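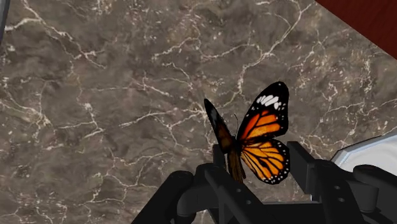

手别急着松，先停一拍，再松。同组的人在我身后念了一上午这句话，念到后来我自己也跟着念，午饭排队的时候嘴里还在嘀咕。今天满脑子都是这个“停一拍”，趁还记得，赶紧写下来。

二月了，Sisuddale 的暖气还是时好时坏，早上到的时候手指是僵的。我先搓了好一会儿手才去碰主手，因为上星期吃过亏：手一僵，动作就一顿一顿的，录出来的轨迹像锯齿，回放的时候机械臂抖得我自己都不好意思看。搓热了再上，顺多了！

这一批任务是在仿真里夹蝴蝶。橙色翅膀，黑色翅脉，边上一圈小白点，建模的人真舍得下功夫，连触角都有。我第一次在屏幕上看到它被夹起来立在大理石台面上方的时候，居然屏住了呼吸，好像一出气它就会飞走。明知道是渲染出来的东西，手还是不由自主地放轻了。后来想想，这个反应倒是挺有用的，放轻了的那几条，恰恰是今天质量最好的几条。

难点在哪儿呢？翅膀太占地方了。从上面看下去，翅膀又大又好看，人的眼睛就老往翅膀上跑，手也跟着往翅膀上去。可是要夹的是身子，那么细一条，夹爪一过去又挡掉一大半。头几条我全是凭感觉合上的，合完才发现夹偏了，翅膀被蹭得歪到一边，只好重来。后来我换了个办法，不看翅膀，只盯着腹部下面那一小截，从下方慢慢往上送，两根手指对准了再合。这样一来顺手得多，连着好几条一次成功，我高兴得在椅子上转了一圈（真的转了，耳机线差点缠到脖子上）。

背景也有点捣乱。大理石那一版纹路特别密，白色的细纹到处分叉，触角又细又黑，远一点就和石头混在一起了。我本来想提意见说换个素净点的台面，话到嘴边又咽回去了。场景就是要各种各样的，模型以后见到的桌子也不会都是白的。那就练眼睛吧。

再说“停一拍”。以前我做示范，总想着快，觉得利落才好看，夹住了就走，到了就松。今天回放时一帧一帧地看，才看出毛病来：夹爪合拢的指令和抬手的动作叠在一起了，手已经往上走了，夹爪还没合到底。人看着没什么，反正东西也跟着起来了，可是学的那一边怎么知道该先做哪个？它只会学到一种糊里糊涂的“边走边夹”。所以现在我合上以后心里数一下再抬，到位以后也数一下再松。也不能停太久，停久了它会学会发呆。上个月就有一版是这样，走到物体上方就悬在那里不动了，大家围着屏幕看它发呆，又好气又好笑。后来翻数据，果然是那一批示范里我们每个人都在那个位置犹豫过，犹豫的样子被它学了个十足。

我特别喜欢这件事的地方就在这儿。你教它什么，它还给你什么，连你自己都没注意到的小习惯也一并还给你。我有个毛病，放东西之前手腕会往左边偏一点点，从小拿杯子就这样。前几天看策略自己跑，夹爪在放下之前也往左边偏了一点点。我当场就叫出来了！那种感觉很难形容，像在别人家小孩身上听见了自己的口头禅。

下午换成 Drotside 那套真机，手把手拖着教。和遥控完全是两种手感。遥控的时候隔着屏幕，力气传不过来，全靠眼睛；拖动示教是两只手扶着臂走，重量、阻力都在手心里，转到某个角度关节会发涩，我就知道这条路它不爱走，换一条。缺点是人累，拖到后面肩膀酸得厉害，而且自己的胳膊老是挡镜头，有几条只好作废。我站的位置换了几次，最后半蹲在侧面，姿势难看极了，但是镜头干净。

Rudd 那个采集程序今天又更新了，终于可以在录完之后马上标“成功”或“重来”，不用再回头去翻列表。就这么一个小按钮，省了多少事啊。之前都是录一堆再统一标，标到后面眼睛都花了，把好的标成坏的也有过。要是再加一个“勉强”就更好了，有些示范东西是放到了，可是过程歪歪扭扭，算成功我心虚，算失败又可惜。我在意见本里写了，还画了个小图。

目标是 200 条，收工的时候有效的是 87 条。看数字不算漂亮，可是比起第一天那堆乱七八糟的，我宁可要今天这些。再说后半段明显快起来了，最顺的时候几乎不用想，手自己就知道往哪儿去。只是“不用想”的时候也最容易偷懒，每条都走同一条路线，起点也差不多。我后来强迫自己故意从不同的方向进，有时候还故意先偏一点再纠正回来。纠正的过程也得让它看见，不然它一走偏就不知道怎么办了。这样的示范录起来比较别扭，像故意写错字再擦掉，不过我猜会很值。

快下班时把前面攒的数据丢给 Lesska 那台机器去训练了，总共 433 条，新的旧的都算上。进度条慢得要命，我守了一会儿，泡了杯茶，又守了一会儿，还是没动多少，只好先回来。路上一直在想它第一次自己去夹蝴蝶会是什么样子，会不会也从下面慢慢送上去，会不会也停那一拍。

手腕有点疼，贴了膏药，现在满屋子都是薄荷味。晚饭拿筷子夹花生米，夹住以后居然停了一下才抬起来，自己把自己逗笑了。

明天要做的事记一下：主手的夹持扳机有点松，早上先拧紧；椅子调低一格；遥控连续做 60 分钟就得起来走走，不许再硬撑；还有，去之前看一眼训练跑完没有。睡不着的话就不等明天了，半夜远程登上去看一眼也行。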